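Last updated Tue 10 May

# Croissant Weekend: your questions, answered

Hello, and thanks for all the emails! The Kaver Home Bakers' Croissant Weekend is back at Bolger Hall, and I've pulled together the things people keep asking me. If yours isn't covered, write to me through the club page and I'll add it.

## Do I need any experience?

None at all. If you can roll out a scone you can laminate dough, I promise. We had complete beginners in April and they went home with trays of flaky, buttery, slightly lopsided beauties. If you've made croissants before, come anyway. There's a second bench for people who want to try a crossed dough or a pain au chocolat.

## What happens on each day?

Saturday is dough and butter. You'll mix in the morning, rest it over lunch, then do your folds in the afternoon and leave the block in the hall fridge overnight. Sunday is rolling, cutting, shaping, proving and (finally!) baking. Doors open at 8.30 both days, and Sunday's bake usually runs to mid-afternoon.

## Can I come on the Sunday only?

Yes, as long as you bring your own laminated dough, wrapped and cold. A few people do this every time. Please tell me beforehand so I can save you fridge space.

## How much does it cost?

It's $60 for the weekend, or $40 if you're a club member. That covers flour, butter, milk, yeast, lunch on both days and as much tea as you can hold.

## Which butter do you use?

My favourite question! We use an unsalted butter with a high fat content, and we buy it in bulk from the Erkberg dairy. It bends without cracking when it's at the right temperature, and you'll feel the difference the moment your rolling pin hits it. Supermarket butter will work at home. Just keep it cooler and work a bit faster.

## And the flour?

Plain bakers flour from the Metum mill. Strong bread flour makes the dough spring back at you, and you'll spend half the afternoon arguing with it. The basic batch in the handout starts with 1,000 g of flour, so halve it if you have a small fridge.

## My layers always vanish in the oven. What am I doing wrong?

Most likely the butter melted into the dough at some point. Two usual suspects:

- The kitchen was too warm when you were folding. Put the dough back in the fridge for half an hour the second it feels greasy or soft.
- The prove was too hot. Keep it under 27°C. If you see butter pooling on the tray before baking, drop the temperature next time.

It can also be that you pressed too hard with the pin. Long, even strokes, and stop before you get to the edge.

## How do I know when they're proved?

Give the tray a gentle shake. They should wobble like jelly, and you should be able to see the layers starting to separate along the cut sides. It takes longer than you think, often two and a half hours on a cool day.

## Can I make them gluten free?

Sort of. We've tried it three times and got something delicious that was closer to a buttery biscuit. The hall kitchen is full of flour dust, so please don't come if you have coeliac disease. I'd hate for you to get sick.

## Can kids come?

Ages ten and up, with an adult at the same bench. They're brilliant at shaping, by the way. Small hands, loads of patience.

## What should I bring?

An apron, a rolling pin you like, a ruler, a tea towel and a container for the trip home. Bring a big container! One basic batch makes more than you'd expect.

## How do I keep them fresh?

Eat them the day they're baked if you possibly can. Otherwise, freeze them as soon as they're cool and reheat from frozen at 160°C for ten minutes. Please don't use the microwave. You can also freeze them shaped and unbaked, then prove overnight on the bench.
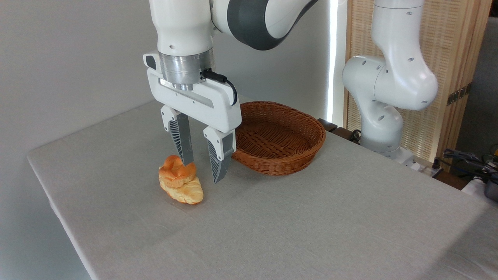
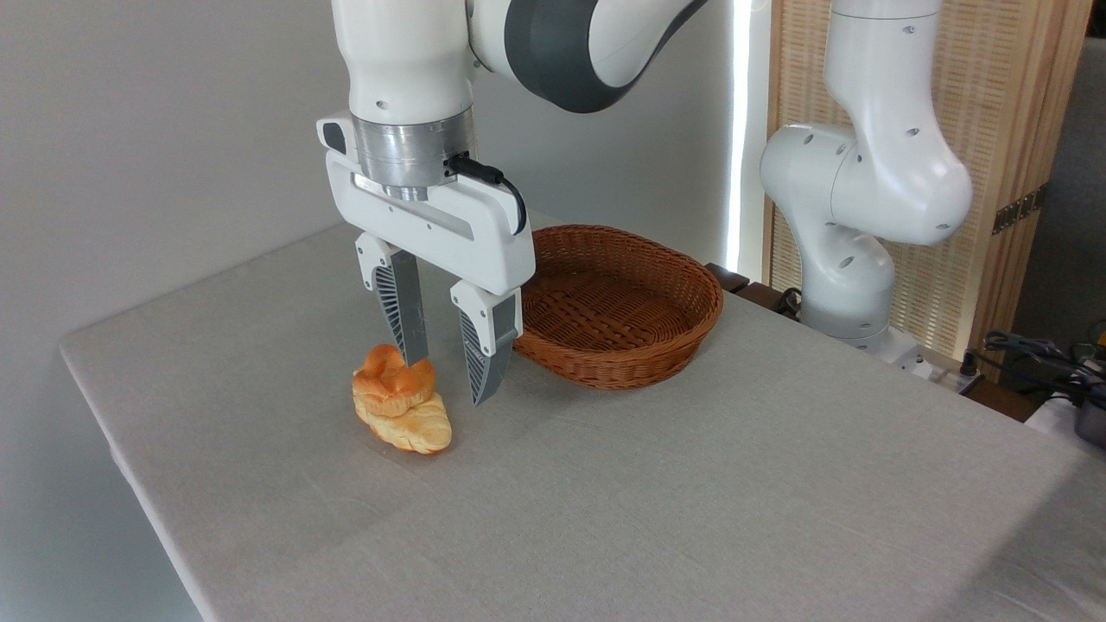
*Photos: Rizal Teoh*

## Is there parking?

There's a gravel lot behind the hall, and street parking on the oval side is free all weekend. The bus stops 100 metres from the front door.

## What if I have to cancel?

Let me know by the Wednesday before and you'll get a full refund. After that the butter's been ordered, so I can move you to the next weekend but can't give the money back.

## Will there be another one later in the year?

I'd love to! Brioche is next on my wish list, and a few of you have asked for Danish pastries with stewed rhubarb. Add your name to the sheet by the kettle.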